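Still thinking about who gets my vote in May

I went along to the candidates' evening in Karirby last night, mostly because the rain had stopped and I'd run out of excuses. I came home just before ten, put the kettle on, and sat up far too late turning it all over. So forgive me if this rambles a bit.

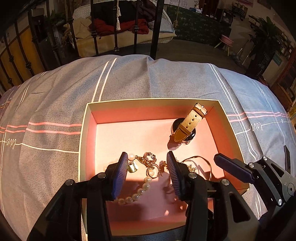
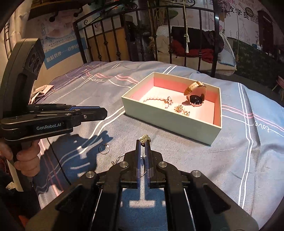
The watch and a few bits of jewellery in their box, on the bed.

There were 5 candidates on the stage and one microphone, which they passed along like a plate of biscuits. The seat was won by 16 votes last time, out of 979 cast, and you could tell every one of them had that number in their head. They were all terribly polite to us. They were a good deal less polite to each other once the Greltis road came up!

If you don't live out this way, the Greltis road is the one the council has been promising to mend for four years. Two of the candidates want it done before anything else. One wants a proper study first (there was a groan at that, and I'm afraid some of it was mine). The other two talked mainly about the bus to Praltolau, and I found myself warming to them, because I use that bus and I know what it's like to stand at the stop when the last one has been taken off the timetable without so much as a notice.

I've voted the same way nearly all my life -- my parents did too, and it was never really discussed at home, you just did it. But I don't think I can do it this time without a bit more thought. The sitting party's leaflet had a lovely photograph of the Macapagal playing field on the front and not one word inside about who is going to pay for it. I did ask. I was told it was "all in hand", and then the microphone moved on.

The hall was fuller than I've seen it in years, I will say that, and people stayed behind to argue by the coats, which cheered me up no end. There's another meeting before polling day, over in Praltolau this time, and I'd like to go if I can get a lift back. I still want an answer about that playing field.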